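Kaewmanee Regional Trade Summit: Frequently Asked Questions
Last updated February 24, 2020

What is the summit?
The Kaewmanee Regional Trade Summit is a meeting of finance and trade ministers from 4 member governments. They meet to talk about customs rules, shipping costs and credit for small exporters. It is held every year, and the host country changes each time.

Is the summit still going ahead?
Yes, but as a video conference. The member governments agreed to cancel the in-person sessions after several delegations reported travel limits. The agenda has been shortened from three days to one.

Who is chairing the meeting?
Napaporn Khamphan will chair the main session. Uthai Boonchu will chair the working group on customs, and Takumi Sekiguchi will report on shipping.

What will the ministers discuss?
The main item is the effect of factory closures on regional supply. Ministers will also look at a proposal to delay tariff payments for firms with fewer than 500 employees. The proposal was first raised at the December planning meeting, and the text has changed a good deal since then.

Will there be a joint statement?
A draft is being prepared. It will be released only if all members sign it. If they don't, each government may put out its own statement.

Can the public watch?
The opening remarks will be streamed. The working groups are closed, as they have been in past years. A written summary of each group will be posted within two weeks.

I registered to attend in person. What happens to my registration?
All 1,512 in-person registrations have been moved to the online list. You do not need to register again. Fees will be refunded to the card you used. Hotel bookings were made separately - please contact your hotel.

How do reporters get access?
There are 262 press places for the online briefing. Reporters who already hold a badge keep their place. New requests go to Jolene Ruawai in the press office. Questions can be sent in ahead of the briefing, in writing, in any of the summit languages.

Can exhibitors still take part?
The exhibit hall is canceled. Exhibitors may send one photo and a short company profile for the online directory. Profiles are listed by company name, and changes can be made until the directory closes.

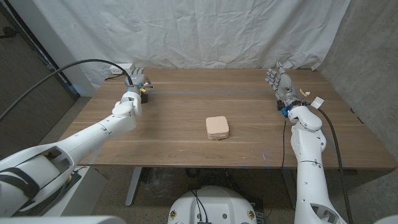

Where can I find documents from earlier summits?
Final statements and attendance lists are in the archive section of this site. Older papers have not all been scanned. To ask for one, write to Jaruwan Sriwong in the records office and give the year and title if you have them.

When will the next in-person summit be held?
No date has been set. The members will choose a host at the close of this year's session - the name will be posted on this page.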